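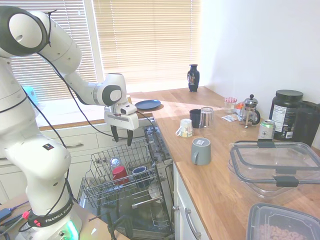
Ticket: Dishwasher leaves grit on upper rack, staff kitchen, Camberg building
Opened by: Gladys Mugo
Handled by: Thaís Meireles
Status: Resolved, check again in February

Glasses and mugs from the top rack have been coming out with a fine grit on them. The bottom rack is fine. Gladys first noticed it on her own mug and then on most of the others. For testing I kept to a small load up top: the red cup on its side, a clear glass behind it, the dark blue mug and a white plate. Anything else can stay on the counter by the window until I'm done.

9:15 — Pulled the filter and rinsed it. Some coffee grounds, not much. Ran the short program. Grit still there, mostly inside the glass.

10:40 — Checked the salt and rinse aid. Both OK. Wiped the grit with a finger and it dissolved under the hot tap, so I think it is detergent and not sand or food.

11:05 — Took off the upper spray arm. 3 of the holes were blocked with scale and a bit of label paper. Cleared them with a toothpick and soaked the arm in 200 ml of white vinegar and hot water.

1:30 — Arm back on. It spins freely by hand with the rack pushed in. Ran the long program with one tablet. Glass came out clear, red cup clear, slight film on the plate.

2:50 — Second long run, same load, no film.

Cause: blocked upper spray arm, so the detergent wasn't getting rinsed off.

Please peel paper labels off mugs before they go in. The gray-blue one on the counter still has its label on. Tall items should go in the lower rack — they can stop the arm turning.

Gladys confirmed at 4:10 that her mug is clean. Spare spray arm not ordered.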